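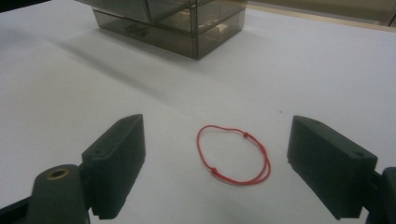
Maëlle MacPherson: I would not use waxed cotton for this. It holds the knot very well, I agree, but after one summer it becomes gray and stiff. For a sliding closure I always come back to nylon.

Craft Talk > Cord and Knotting > Sliding knots that do not stay

stutel_knots wrote:
Thank you for the fast reply. I should explain my problem better. I make simple cord bracelets for the November market in Chisholm, and the two sliding knots become loose after a few days of wearing. I cut 240 mm of cord for an adult wrist, plus the tails. Four wraps on each knot. I melt the ends with a lighter. My sister wore one for a week and she lost it in the bus.

ralby_thread wrote:
Four wraps is not much for thin nylon. I make six. Also pull the wraps tight one by one with your nail, and only then pull the tail. If you pull the tail first, the inside of the knot stays open and you do not see it from outside.

Maëlle MacPherson wrote:
I agree about the nail, but six is too much in my opinion. The knot becomes long and children cannot move it. Five is enough if the cord is of good quality. The cheap one from the Tredbridge shop is very slippery, I had to throw away a whole roll.
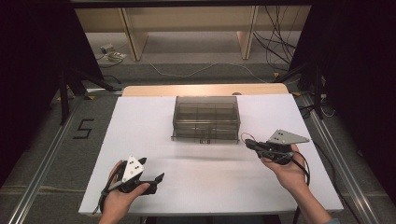 Which thickness do you take for a plain bracelet without beads? One millimeter for adults, and 0.8 for children.

ralby_thread wrote:
For me 0.8 is too thin even for children. It cuts into the skin when they pull. And I must defend the Tredbridge cord a little. I bought 100 meters of it last year and had no problem. Maybe you received an old roll?

Maëlle MacPherson wrote:
It is possible. Mine was the dark blue, and I have heard that the dark colors take more dye and feel different under the fingers. I did not try the others.

stutel_knots wrote:
I made two new ones this evening, one with five wraps and one with six. The six is really harder to slide, I have to hold the cord with my teeth. I prefer the five. Now I have another question, about how to keep the finished ones before the market. Last year I put all of them in one bag and they made one big knot together.

ralby_thread wrote:
Paper cards with a small cut on each side. It takes time but the customer sees the color immediately.
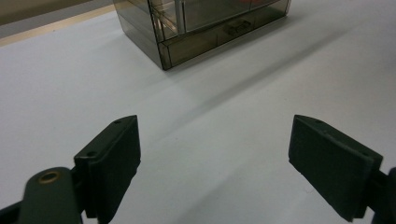
Storage box with drawers.

Maëlle MacPherson wrote:
Cards are nice for selling, but for storing they bend the cord and it keeps the fold. I lay them flat, by color, and close the loop to the smallest size.

Comments

Oda: I dip the ends in clear glue, I don't burn them. The burned end scratches my wrist.

stutelstead_mum: Five wraps worked for me too, with around 2 cm of tail left after the knot.

pim_k: Does anybody know if the Ralby shop still sells by the meter?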